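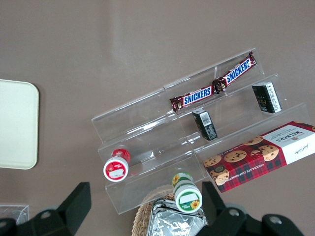

Issue 8, page 4

Meltari Shelf Set: README

Meltari is a set of 400 photographs of snack displays, put together by Vega Arrieta and Cameron Harawira for people who lay out small counters: coffee carts, front desks, hotel shops. It covers packaged goods on stepped stands. Refrigerated cases and wall racks are in a separate set named Zelten.

What is on the stands

Most stands are clear acrylic with three tiers. Candy bars usually go at the back, small boxes in the middle, and larger boxes in front. The opening picture follows that order, with two Snickers bars end to end on the top tier, two small black boxes upright on the middle one, and a box of Walkers chocolate chip shortbread on the lowest. A small red-capped container lies on its side at the left end of the lower tiers.

Items that have tipped over are left as they are and tagged "lying". Bars that sit with their lettering in opposite directions are tagged "mixed". Please don't treat either tag as a fault — plenty of real counters look like this by noon.

Files

photos/ holds the 400 pictures
items.csv has one row per item, with tier, position and tags
products.csv lists 130 products by name and type
notes.txt has comments from both labelers

Tiers are numbered from the back, so tier 1 is always the highest. An item that rests across two tiers is given the lower one. Product names are entered only when they can be read on the package. Otherwise the row says "box", "bar", "tube" or "other", plus a color.

Known problems

Clear acrylic picks up white glints along the edges, and a few of these were first entered as price strips. Vega removed the ones she found in November. The position column is less reliable for stands set at an angle. Products with more than one flavor are sometimes listed under a single name in products.csv.

Changes

22 January 2020 — added the "mixed" tag, corrected tier numbers in 8 rows, renamed the old folder "Pan" to photos.

Corrections can go to Cameron with the photo number and the row.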